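Woten Short-Stay Units – Kitchen and Laundry Safety Checklist
Josgate building, ground floor
Inspection date: 11 September 2021
Next inspection due: December

Ratings: S = satisfactory, A = attention needed, N/A = not applicable. Comments go under the item they belong to. Items marked A carry over to the next sheet until they are signed off.

SECTION 1 – ELECTRICAL

1.1 Safety switch fitted and trips on test button – S

1.2 Switchboard labelled – A
Comment: The label for the laundry circuit has faded and can't be read without a torch. Relabel with the printed type, as used upstairs.

1.3 Power points clear of sink and splash area – S
Comment: Nearest point to the sink measured at 695 mm from the edge of the bowl. Same as last sheet.

1.4 Leads and plugs undamaged – A
Comment: Kettle lead has a nick near the plug. Kettle taken out of service and tagged. Toaster and microwave leads okay.

1.5 Test tags current – S
Comment: Kodach did the tagging for the whole floor. The tag on the vacuum is hard to find – it is under the handle.

1.6 No double adaptors in use – A
Comment: One found behind the fridge. Removed. Supply a four-way power board with overload protection if guests need more outlets there.

SECTION 2 – GAS AND COOKING

2.1 Cooktop burners light and flame is even – S

2.2 Gas isolation valve reachable and turns freely – A
Comment: Reachable but stiff. Licensed gas fitter to look at it. Do not force it.

2.3 Rangehood filters clean – A
Comment: Heavy grease on the left filter. Both to be soaked and refitted before the next booking.

2.4 Oven door seal intact – S

2.5 Nothing stored in the oven or on the cooktop – S

SECTION 3 – FIRE

3.1 Smoke alarm sounds on test – S
Comment: Hallway and bedroom alarms both tested. The hallway one is slow to stop once the button is let go.

3.2 Smoke alarm within replacement date – S

3.3 Fire blanket on hook, within reach of the exit side of the kitchen – A
Comment: Hook is loose in the plasterboard. Refix with a proper anchor. The blanket itself is fine.

3.4 Extinguisher gauge in the green – S

3.5 Exit path clear, door opens from inside without a key – S

3.6 Evacuation plan displayed – A
Comment: The plan shown is for the Saludo units across the car park. Wrong assembly point. Replace straight away.

SECTION 4 – HOT WATER AND PLUMBING

4.1 Bathroom basin temperature at or under 50 degrees – S

4.2 Relief valve drain clear – S

4.3 Signs of leaks under the sink – A
Comment: Slight staining on the cabinet floor, dry to touch. Check again in December before deciding on a plumber.

4.4 Washing machine hoses – S
Comment: Braided hoses, no bulging. Taps turned off between stays as per the laundry notice.

SECTION 5 – FLOORS, STORAGE AND FITTINGS

5.1 Floor coverings flat, no trip edges – A
Comment: Vinyl lifting at the laundry doorway over a length of 220 mm. Tape is a short-term fix only.

5.2 Entry step edge visible – S

5.3 Chemicals stored above child height or locked – A
Comment: Dishwasher tablets were in the low cupboard. Moved to the top shelf. Ask the cleaners to keep them there.

5.4 Overhead shelves secure – S
Comment: Top shelf in the laundry sits 93 mm lower than the plan shows. Not a hazard.

5.5 Cupboard doors and knobs firm – see kitchen pictures below

5.6 Benchtop free of sharp or broken items – see kitchen pictures below

SECTION 6 – OUTSIDE

6.1 Entry light works – S

6.2 Handrail firm – S
Comment: Gap under the bottom rail is 100 mm. No change.

6.3 Bin area clear – A
Comment: Cardboard stacked against the wall next to the gas meter. Moved. Needs a sign.

KITCHEN PICTURES 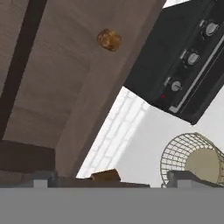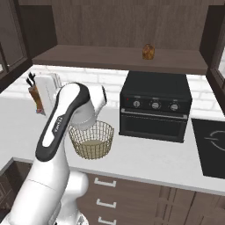 Items 5.5 and 5.6: cabinet panel with round knob (first picture); white countertop with wire basket (second picture).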